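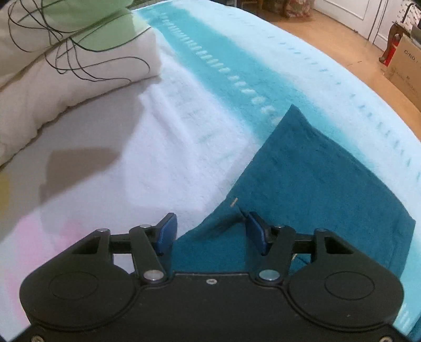
Drape is the way a fabric falls and folds under its own weight. It is a separate property from weight and from stiffness, although both affect it, and students often mix the three up in the first assignment. A heavy fabric can drape well and a light one can stand away from the body like paper. Folds are the first thing to look for, and you can start looking before the fabric is hung from anything. The dark teal cloth on the pale bedspread has a raised fold in it, and a fold like that is worth a note in your workbook: its height, whether the top is rounded or sharp, and how far it runs before it dies out into the flat. A flat surface only gives you part of the answer, as the cloth is supported from underneath. The rest comes from hanging it.

Week 3 notes: drape, hand and grain
Textiles 1, tutor Arash Kermani

Grain

Woven cloth has two sets of yarns. The warp runs the length of the bolt, parallel to the selvedge. The weft runs across. Cloth cut along the warp is usually the most stable and stretches least. Cloth cut on the true bias, at 45 degrees to both, stretches the most and drapes most softly.

Knits don't have grain in the same sense. We talk about wales (the columns) and courses (the rows). Most weft knits stretch more across the width than along the length. Mark the direction on every swatch before you cut it off the bolt. An arrow in tailor's chalk is fine.

Measuring drape

The usual lab method supports a circle of cloth on a smaller disc and lets the edge hang free. Light from above or below gives a shadow, and the area of the shadow is compared with the area of the unsupported ring. The result is the drape coefficient, as a percentage. A high figure means a stiff cloth that holds itself out. A low figure means a limp one.

In last year's class tests the Dotetti canvas came out at 87 and the Kuster viscose at 41. These are our own results on our own stand, so don't quote them as if they came from a standard. Test face up and face down and record both. The two sides can differ, particularly in satins and anything with a coating.

Count the nodes as well – the nodes are the separate folds round the edge. Two cloths can have the same coefficient and a different number of nodes, and they will look quite different made up as a skirt. The Kuster viscose gave 6.

Hand

Hand is what the cloth feels like between the fingers. It is harder to write about than drape. Use plain words and keep to the same ones all semester: smooth or rough, crisp or limp, dry or greasy, springy or dead. "Nice" is not a description. Neither is "good quality".

Finishes change hand more than most people expect. A starch or resin finish may wash out, so a swatch straight off the bolt can mislead you. Wash half, keep half, label both.

For next class

Bring three woven swatches and one knit, each at least 30 cm square, with the warp or wale direction marked. Press them and carry them rolled. Eso and Fukanholm remnants are in the grey drawers at the back of the workroom if you have nothing at home.

Workbook pages for drape are due with the August folio. Colour photocopies of swatches are not accepted in place of the cloth.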